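Football Coaching Basics – Handout 4: Bringing in the Backup Quarterback

Hi all. A few of you asked for these after class because you couldn't write fast enough (my fault, I know, I get going on quarterbacks and that's the end of it). So I've typed up what I had on the board plus some of what came up in discussion. Read it before we meet again, and bring your practice plan for the two-minute drill, because we'll be tearing those apart together!

1. Where we left off

Last time we talked about the depth chart and how many practice snaps each player gets. Most of you gave the starter nearly everything. I did the same thing in my first season as an assistant at Grornley, and I paid for it in the third game, when our starter rolled his ankle on a bootleg and the kid behind him had never taken a live snap from our center. First play, fumble. Second play, another fumble. We got that one back, at least.

So the question for this handout is how you get a second quarterback ready when you only have so much practice time, and what you do on the sideline when you have to send him in.

2. Practice snaps

Let's use the numbers from the board. Say you run 100 team snaps in a week of practice. My split is 77 for the starter and 23 for the backup. You can argue with me on that (Benedek Kun did, loudly, and he had a decent point about teams with a brand new starter). What I care about more is which snaps the backup gets. Don't give him the last ones of the day, when the line is tired and half the first group is getting water. Put him in during the middle of a team period with the starters around him, and don't announce it. Just swap.

He also needs the boring stuff. Center exchange every day, under center and in shotgun. Handoffs to both sides with the backs who will really be carrying the ball. Cadence too – a lineman who has listened to one voice for two months will jump when he hears another one.

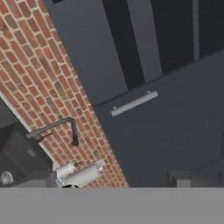 Brick wall and dark blue cabinetry, computer rendering.

3. The short call sheet

Okay, this is the part I get excited about. Your backup should have his own call sheet, and it should be short. Helach, the playbook software we're using in the lab, lets you tag plays by player, so make a tag for him and let him help choose. Sit down with him in the middle of the week and ask which throws he likes. If he hates the deep out, take it off the sheet. I don't care how pretty it looks on film.

What goes on mine:

Two inside runs and one outside run, all from formations we already use a lot.
A quick passing game with one read and a clear answer if that read is covered.
One play-action shot downfield, because the defense is going to creep up on a new quarterback and you want them to worry.
A screen. Every backup loves a screen.

Leave out anything where he has to change the protection at the line. If you need that kind of thing, have the center make the call.

4. Going in cold

Lilla Lengyel asked what you say to a player who has been standing around in a jacket for two and a half quarters and suddenly has to play. My answer in class was kind of a mess, so let me try again.

Say very little. Tell him the first play and the second play. That's it, he can't hear the rest anyway. Have him take a few snaps from the backup center while the injured player is being looked at, and make sure somebody has the job of fetching that center. Then make the first call a run. I know some coaches want to throw right away and show confidence in the kid, and I've seen it work, but I like him to take a snap, get a handoff made and get bumped by somebody before he has to read a coverage.

Between series, stay with him. Ask what he saw before you tell him what you saw.

5. Case study: Jitinano at Vincze

We watched the second half of this one, so I'll only go over the drives we stopped on. Jitinano were down ten when the backup came in. On his first series they ran it twice, hit a short hitch and punted. Everybody in class groaned, but look at your notes again: no penalties, no bad snap, clock moving, and Vincze had to start deep in their own end. I'd take that series any day.

The touchdown drive opened with the same hitch from the same formation. Then they faked it and threw behind the corner. You only get that second throw if you've been patient with the first one.
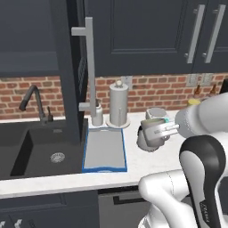

A grey mug in the gripper of a robot arm, computer rendering.

Where I think the staff went wrong was the last drive. They had the lead, and they went back to the starter's call sheet with four receivers and a long-developing route. Sack, fumble, game over. Some of you blamed the quarterback for holding the ball. I'd blame the call first, but make your case, I'm open to it!

6. For next time

Write a one-page call sheet for a backup of your own choosing, using the game plan you turned in back in March. Add a paragraph, 400 words at most, on what you cut and what you kept. If you left a play in that I told you to leave out, defend it. Also re-watch the last Vincze drive and write down what you would have called on second down.

Lab is open until 9 p.m. if you need Helach, and the film is in the folder labeled 978.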